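Foro de Servicios de Comedor Brondale
Tema: Ubicación del kétchup durante el montaje de mesas

intendencia_briria
1 de marzo
Se somete a consideración de los centros adheridos la siguiente cuestión. El manual vigente, apartado 7, dispone que los frascos de salsa permanezcan en el carro auxiliar hasta el inicio del servicio. En nuestro comedor se ha extendido la costumbre de colocarlos tumbados sobre el plato. Se ruega a los usuarios que expongan el criterio aplicado en sus centros.

sala_prilholm
En Prilholm admitimos la botella sobre el plato únicamente durante el montaje, y siempre que este sea ovalado, pues en los redondos y lisos tiende a rodar.

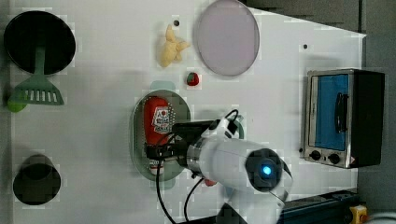 Con el tapón cerrado no hemos registrado incidencias en 262 servicios. La fruta, en cambio, debe disponer de recipiente propio y no quedar directamente sobre la mesa.

higiene_tokarz
Debo manifestar mi desacuerdo. El exterior de un frasco compartido no puede considerarse limpio, y el plato está destinado al alimento. En Tokarz, todo plato que haya servido de apoyo vuelve a lavado. Respecto a la fruta, coincido plenamente.

sala_prilholm
Tal exigencia supondría unos 189 lavados adicionales por semana. Estimo suficiente desinfectar el frasco antes del montaje.

intendencia_briria
Se agradecen las aportaciones. Hasta la revisión de agosto, Briria mantendrá los frascos en el carro.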